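**April 2021 – Vindutora kitchen kit, trial license, second session**

Picking up where the last entry stopped. The license came through from Hanine in the morning and the install went fine once I cleared out the old cache folder. Build 15. The release notes say the contact solver defaults have changed, so none of the earlier settings files carry over. I started from a clean project.

What we are trying to decide: is the kit worth buying for pick-and-place work on the Drito job, or do we keep building our own rooms. The room is the part we're slow at. Ours take a week and still look like a shoebox. This one loads with the arm, the counter, the furniture and a second room through the door, all of it already lit.

Left everything stock except the tomato's friction, which I raised one step from the default.
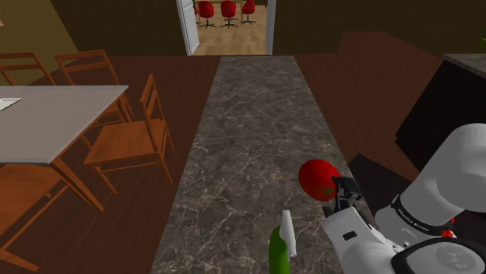

*Gripper at the tomato, stock lighting, long counter.*

Frame rate on the lab desktop is fine with one camera. With all three views on it drops enough to be annoying but not enough to matter for batch runs, where we'd have the viewer off anyway.

Things to ask Hanine:

- Does the trial limit the number of parallel scenes? I get a license message at 6 and can't find it in the docs.
- Can the stone texture be swapped without rebuilding the room? The veins are busy, and I'd like a plain counter as a comparison for the detector.
- Where is the mass of each food item set? The object browser shows it but the field is grayed out.

The arm control panel is decent. Joint sliders, Cartesian jog, and a script console that takes our existing calls with small edits. I had to rename two functions and flip the sign on the gripper command – theirs treats zero as open. Wrote a wrapper for that and put it in the shared folder so Chauhan's side can use it too.

Next I moved on to the hover poses. The plan is to park the hand over the counter, save the pose, then use it as the start for each attempt so the approach is the same every time. 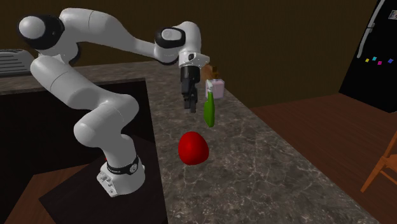 Saving poses works, but loading them back is fussy. If the project has been renamed since the save, the load fails with a path error and the arm stays put. Workaround is to keep the pose file next to the project file and not touch either name. I'd want that fixed before we pay for seats.

The wrist view took the most time. The camera mount has its own rotation on top of the hand's, and the two get added in an order I didn't expect. I left the roll as it was for now, since the detector gets random rotation in training anyway. Note for whoever does this next: the mount angles are in degrees, the joint panel is in radians, and neither box is labeled.
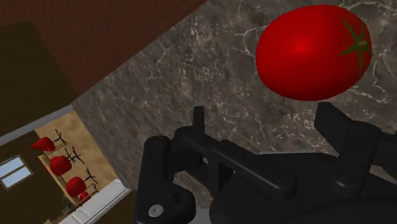 *Wrist view, fingers open. Mount roll not corrected.*

The close-up holds up better than I thought it would. The green star on the tomato is real geometry as far as I can tell from the mesh viewer, and the highlight on the skin is soft enough that it shouldn't throw off the color threshold. Finger pivots and the screw head are modeled as well, which we don't need but don't mind.

Export: ran the image dump with the hand parked. 111 images, color and depth, 11 of them with an empty depth file. Ran it again with the viewer closed and got the same 11. Log attached to the ticket.

Leaning toward yes on one seat, not the bundle. The bundle adds the bathroom and the garage and we have no use for either.

To do:

- [ ] send the three questions and the depth log to Hanine
- [ ] rerun with friction back at default
- [ ] try our own gripper model on their arm
- [ ] check if the seat price includes updates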